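Kundville Community Hall
Building Subgroup — Minutes of the May meeting
Held in the small meeting room, 7:10 p.m.

Present: seven members of the subgroup, plus the minute-taker. Two apologies received. One member joined during item 2.

1. Minutes of the previous meeting

Accepted with one correction. The line stating that the main hall floor "has been assessed" should read "was looked at by one contractor, who was also quoting for the work." The minute-taker accepted the wording.

2. Main hall floor: quotes received

Three quotes were asked for and two came in. The third firm visited, took measurements and has not replied to two emails. The meeting agreed to stop chasing.

Gurkov Floors quoted to lift the existing maple, repair the joists where needed and lay new engineered oak over the full 1,930 square feet. The quote runs to a page and a half. "Where needed" is not defined, and joist repair is priced by the hour with no upper limit. Several members said they could not support a quote with an open line in it, however good the rest of it looked.

Cherkaoui & Daughters quoted to keep the maple, replace the damaged boards by the kitchen door and along the stage, then sand and refinish the whole floor. Board replacement is a fixed price. Their quote assumes the subfloor is sound. It does not say what happens to the price if the subfloor is not sound, and the firm has not lifted a board to find out.

There was a long discussion. The case for replacement was put again: the floor is old, it squeaks, and it has been sanded before. It was asked how many times it has been sanded. The records show once, but they have gaps. One member pointed out that Gurkov told us there was too little wood left above the tongue for another sanding, and that Cherkaoui told us there was plenty. Both were looking at the same floor. Both firms sell the thing they recommended.

It was suggested that we measure it ourselves at the heating vent, where the edge of the boards can be seen once the grille is off. This was agreed. It was noted that the same suggestion was made in the winter and not acted on.

Action: take off the vent grille, measure the wood above the tongue, and bring the measurement to the next meeting in writing.
Action: ask Gurkov for a maximum figure on joist repair.
Action: ask Cherkaoui for a price to lift and relay a test section, and for their rate if the subfloor needs work.

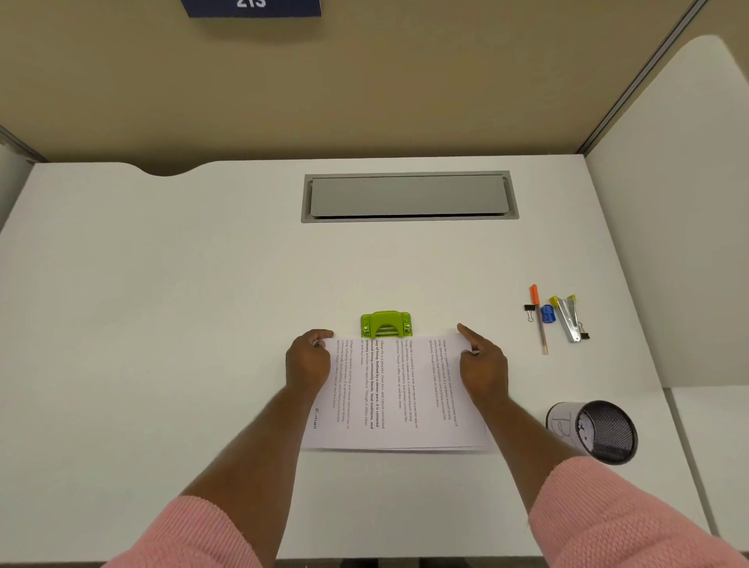
Printed sheets and the green hole punch.

3. The 24-year warranty

Gurkov's brochure offers a 24-year warranty on the oak. The full terms were passed around. The warranty covers the wear layer in "normal residential use." A hall with folding chairs, dance classes and a weekly lunch is not residential. It also requires indoor humidity to be kept within a set range all year, with a log kept by the owner. The hall has no humidity control and is unheated between bookings.

The view of the meeting was that the warranty should be given no weight in comparing the two quotes unless Gurkov confirms, on paper, that it applies to a public hall. A phone assurance has been given. The meeting did not consider this enough.

Cherkaoui offers one year on workmanship and nothing on the finish. One member thought this was at least easy to understand.

Action: request written confirmation of warranty cover for this building.

4. Finish

Both firms recommend a water-based finish sold under the name Stasow. Samples on offcuts were handed around, one satin and one semi-gloss. Opinions were divided on whether anyone would be able to tell them apart across a room.

The leaflet says the finish can be walked on the same evening and is "fully cured in days." The small print on the back says furniture should not be dragged and rugs should not be laid until much later. Members wanted to know which of these we would be held to if the finish scratched in the first week. The leaflet does not say.

Slip resistance was raised by the member who looks after the dance bookings. The satin is described as "suitable for most activities." No test result is given for either sheen. The meeting agreed that no finish will be chosen until a test result has been seen. A request has gone in once already.

Action: ask again for the slip test results, in both sheens.

5. Entry mat

A request was received to spend $3,000 on a recessed entry mat at the front doors. The supplier says it will double the life of the floor. Asked what this was based on, the supplier sent the same brochure a second time.

It was accepted that grit from the parking lot does most of the damage near the doors and that some kind of mat is sensible. It was not accepted that it has to be recessed, or cost this much. Cutting a recess into a floor before deciding whether to replace it was thought to be the wrong way around.

Decision: request declined for now. A large surface mat to be priced, with beveled edges suitable for wheelchairs.

6. Closing the hall

Gurkov says nine working days. Cherkaoui says six, plus curing. Neither firm will put a finish date in the contract. The last job of this kind, the restroom tile, was quoted at one week and took three.

The meeting agreed to keep a full month clear of bookings whichever firm is chosen, and not to promise the hall to anyone for the Saturday straight after. The lunch group has asked to use the small room in the meantime. The small room has carpet tile, and two tiles by the radiator are lifting. They should be stuck down before the lunch group moves in.

Action: bookings calendar to be marked as provisional.
Action: re-stick the two carpet tiles.

7. Other business

The felt pads on the stacking chairs are coming off again. It was asked whether the glue-on type has ever stayed on. No member could say that it had. Screw-on glides to be priced.

The piano should not be moved across the hall without the board under its wheels. The board is behind the stage curtain.

No vote was taken on the floor. The item is carried over until the vent measurement and the written replies are in hand.

Meeting closed at 8:55 p.m.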